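Ticket: Grolano shelf label printer skipping labels
Status: Resolved
Opened by: Siham Karam, Bridarden Foods
Opened: June 1, 2023

Hello all, and thank you in advance for your patience, as I know I tend to go on a bit. Our label printer at the Hutton branch has started leaving blank labels between the printed ones. It prints a shelf label perfectly well, then feeds out an empty one, then prints the next. Now and again it feeds two blanks and stops with the amber light flashing. It has been a lovely reliable little machine until now, so I'm rather fond of it and would like to save it if we can!

What I've tried so far: switched it off and on (of course), taken the roll out and put it back, and cleaned the print head with one of the wipes that came in the box. I also swapped the USB cable for the one from the office scanner, which made no difference at all.

First reply, Tannous Support
Hello Siham, and don't worry in the least about going on, it saves us asking. Blank labels in between usually mean the printer is looking for the gap in the wrong place. Could you tell us which rolls you're using, and whether anything changed on the computer before it began? A test page would help too. Hold the feed button down while you switch it on, and let go when the light turns green.

Siham Karam
The rolls are the plain white ones, 800 to a roll, and we moved over to them in April when the old sort ran out. I hadn't connected the two things, as it carried on happily for weeks afterwards. The test page came out fine, oddly enough – no blanks at all. The shelf label for the dried spaghetti is the one I've been using for testing, if that's any help, simply because it was first on my list.
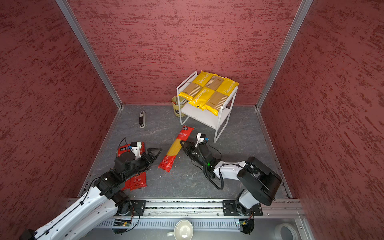

I had another look at the settings this afternoon as well. The label height in the program says 90 mm, which seemed tall to me, so I got the ruler out and our labels are a good deal shorter than that. Could it be as simple as that? I didn't like to change it without asking, in case it upset the price list for the other branches.

Tannous Support
Well spotted, that will be it. The test page uses the printer's own measurements, so it wouldn't show the fault. Changing the height only affects your own computer, so the other branches are quite safe. Please open Printer Preferences, choose Page Setup, type in the height you measured and press Save. Then run Calibrate from the Tools tab with a roll loaded. It will feed a few labels through while it finds the gaps – let it finish before you print.

Siham Karam
All done, and I've printed the whole pasta and rice list without a single blank. My guess is that the last program update put the height back to its old setting, but I couldn't swear to it. I've written the correct size on a sticky note inside the printer lid. Thank you so much, you've been very kind. Please do close the ticket.

Ticket closed by Tannous Support. Cause: wrong label height in page setup.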